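Search Search this site Menu

Checking two-arm clearance before replay in Zikura
November 2020

1. Home both arms and load the shared base frame.
2. Set min_clearance to 32 mm. The planner rejects any waypoint pair below it.
3. For the approach segment only, override to 6 mm. Restore the default on exit.
4. Sync the wrist cameras to the fixed camera. Drop samples more than 10 ms apart.
5. Step through the segment with the tips close together, then check tag detection in the wrist view.

If the tag is lost to glare, lower exposure before changing the detector threshold.
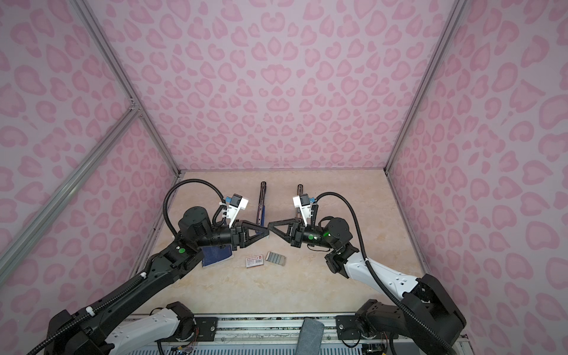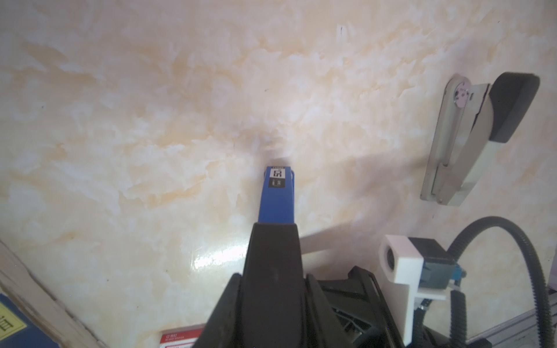
Fixed view (first) and wrist view (second).

8 shares | 6 comments

Related
Hand-eye calibration notes
Logging joint states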